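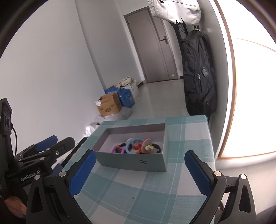 Takács Robotics Club -- Sorting Week Gallery

2024-02-24 | Posted by the Urnia Makers desk

Quick dump from sorting week, more to come when somebody finds the card reader. Sixteen of us signed up, one table, plaid cloth stays on. Task is the same as in November: small stuff out of a box, one piece at a time, using the hand-held grippers.

Up top -- blue pads open over the gray box. Rings, a beaded hair tie, the tan disc with the little yellow flower. Second gripper coming in from the left.

Teams of 4 this term. Three rounds each, then swap. Scoring sheet is on the Plorkine page, please use the new one, the old one adds up wrong. Pleria heat is next, bring your own snacks and dont forget the permision slip.

Recent posts
- Pleria heat: rules and start times
- Gripper pads: how to clean them
- November gallery

We use cookies to keep this site running. By staying on the page you accept them. OK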